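Chapter 4
Bins, Boxes and Loose Parts

My first real job was in the parts store at Clesusby, and I spent most of it looking for things. I'd been handed a list with 211 part names on it and a ring of keys – and off I went! By lunch I had found maybe a dozen of them. The rest were in there somewhere, under other parts, in bins that looked exactly like the bins next to them.

I tell you this so you'll be patient with a chapter that is all about containers. In Chapter 3 we talked about shelves and aisles, and how the Pindau store got its walking time down. Now we go one level smaller, to what happens inside the bin itself. Does it have a lid? How deep is it? Do the parts lie in rows, or did someone just tip them in?

You'll need the Farahani worksheet from the back of the book, and a pencil. Some 200 of my students have filled it in by now, and the question they argue over most is the one about mixed bins. 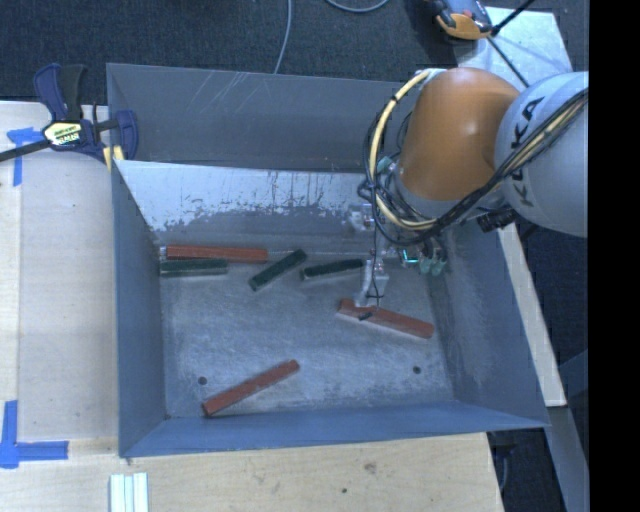
Loose storage gets a bad name, and I think it's a bit unfair. Tipping parts into a bin is quick, and for sturdy things it does very little harm. The trouble comes at picking time, when every part points its own way. Two bars lying side by side, a red one and a green one, are easy to take in at a glance, but the others around them slant at different angles, and you have to look at each one before you reach for it. Color helps you choose which bar you want – it does nothing for how you grab it. Keep that in mind for section 4.1, where we start with open-topped metal bins and how full they should be.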